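What Is a Résumé, and Why Do Grown-Ups Fuss Over It So Much?

Posted 2025-10-04

If you have a grown-up at home who is looking for a job, you may have heard some grumbling at the kitchen table lately. "Where's my résumé?" "Which résumé is this?" "Why is this résumé three pages long?" I grumbled like that for a whole week in March, so I know all about it.

I help people get ready to look for jobs. Kids ask me questions about it all the time (in the elevator, at birthday parties, once at the dentist), and the one I get most is about that funny word. So let's start there.

How do you even say it?

You say REH-zoo-may. It's a French word, and in French it means "summed up." The little marks over the e's are called accents. Lots of people leave them off when they type, and then it looks exactly like "resume," the word on your video game when you want to start playing again. Same letters, totally different word!

A résumé is a page or two that tells an employer who you are and what you have done. An employer is the person or company that has a job to give. They can't meet everybody who wants the job, so they read first and meet people later.

What goes on it?

Your name goes at the top, nice and big, with a way to reach you, like an email address or a phone number.

After that come the jobs you've had. People usually put the newest one first and go backward, like reading your diary from the last page. Under each job you write what you did there. And here's where people get stuck, grown-ups too! They write "worked in a bakery" and stop. Well, what did you do in the bakery? Did you frost the cakes? Did you open the shop in the morning? Did you teach the new person how to use the big mixer? All of that belongs on the page.

Then there's school, and then there are skills. A skill is something you can do because you practiced. Speaking Spanish is a skill. So is fixing a bicycle chain, and so is staying calm when six people are all talking to you at once (I'm still working on that one).

Let's look at a good one and a not-so-good one

Say somebody wants a job at the Wirlow Garden Center. That's a big plant store, and the ad says they need a person to water the plants, help customers and carry bags of soil.

The first person writes: "I am a hard worker. I am very nice. I am good at everything."

Hmm. Maybe it's all true! But how would the garden center know? Anybody can write "I am very nice," even a person who is grumpy from breakfast to bedtime.

The second person writes: "I took care of the vegetable beds at Prothero Community Garden for 2 summers. I watered them every morning and showed visitors where to find the tomatoes."

Now I can picture it. I can see the watering can. This person has already done a lot of what the garden center needs, and they told us so in two sentences. If I were picking, I'd call that one first.

So when you write about yourself, tell a small true story. I say this to grown-ups every day and I'll say it to you too: if you can picture it, it's probably a good line.
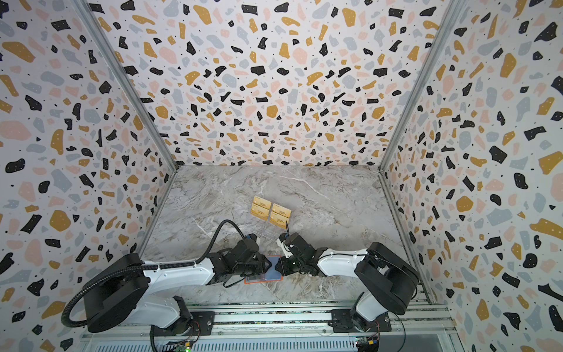
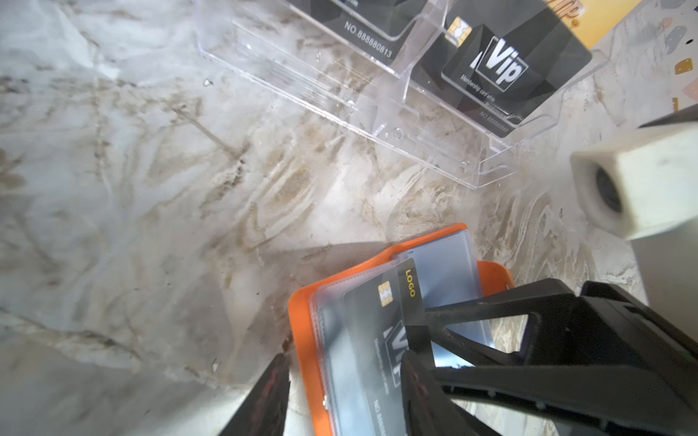
Is it okay to make it sound a little better?

Kids ask me this one in a whisper. I love that, because it means they already have a feeling about the answer.

You can pick your best true things. You can put them near the top. You can use strong words, like "built" and "planned" and "led." You can leave out the time you spilled paint on the new rug. All of that is fine.

You can't make things up. If you write that you speak Italian and you only know "pizza," somebody may say good morning to you in Italian, and then what? People do get found out. Employers call the places you used to work and ask about you. Even after you have been hired, a fib on your résumé can cost you the job.

There's a middle kind, too, and it's sneaky. It's called stretching. Stretching is when you helped carry one box for the school play and you write that you were in charge of the scenery. A tiny bit of it is true, and the rest is puffed up like popcorn. I don't like stretching. I tried it once, when I was much younger, and I had a stomachache all through the interview.

What happens after you send it?

This part is a lot of waiting. Waiting is hard!

I once helped at a company called Bendden that makes school furniture. They put up an ad for one job in their office and 633 people sent in résumés. For one job! There were 4 of us reading. We read until our eyes felt like sandpaper, and we had to go pretty fast on the first round, so the messy ones were a real trouble. If we couldn't find the person's phone number, we couldn't call them, even if they sounded wonderful.

In the end we invited 10 people to come in and talk. That talk is the interview, where you sit down together and ask each other questions. (Yes, you get to ask questions too! I always tell people to bring a couple.)

Do you see why short and clear is a kindness? Somebody tired is going to read it. Make it easy for them.

Some big companies have a computer program look through the résumés before a person does. It looks for words that match the job. That's one more reason to read the ad carefully. If the ad says "customer service" and you've done customer service, use those words.

And if the answer is no? It happens to almost everyone, a lot. It happened to me. A no doesn't mean you're not good at things. Lots of times it means somebody else had done that exact job before. You're allowed to feel sad, and you can have a snack, and then you can try the next one.

Do kids need a résumé?

Nope! Not for a good long while. But making one for fun is a great rainy-day thing to do, and I think you'd be surprised how much you have to put on it.

Get a piece of paper and write your name at the top. For your practice one, leave off your address and your phone number. Those are private, and you don't need them for a pretend job.

Now think of a job you'd like. It can be a real one or a silly one. My neighbor's daughter wrote hers for the job of Head Penguin Feeder at the Mamness Zoo, and it was terrific. She put down that she feeds the cat before school and that she doesn't mind the smell of fish. Those are exactly the things a penguin feeder ought to say!

Under "Things I've Done," write down the ways you help. Do you set the table? Do you read to a little brother? Did you run the lemonade stand, and did you make the sign? Those all count.

Under "Things I'm Good At," write what you can do, and see if you can add a little story for each one. "I'm good at puzzles" is okay. "I finished the castle puzzle with my grandpa and I did all the sky pieces" is much better. Sky pieces are the worst.

Then read it out loud. I mean it, really out loud, to a person or a dog. Your ears will catch mistakes that your eyes skip right over. I still do this with mine, and just last spring I found out I had spelled "manager" as "manger," so for a while there I was telling everybody I used to be a box of hay.

Some words to keep

Employer: the person or company that gives someone a job.

Applicant: a person who is asking for the job. If you send in a résumé, that's you.

Interview: a talk where the employer and the applicant get to know each other.

Reference: a person who knows your work and will say truthful things about it. A teacher or a coach can be one. Always ask them first, so the phone call isn't a surprise.

Cover letter: a short letter that goes along with the résumé and says why you want this job. I'll write about those next time, with another try at the penguins.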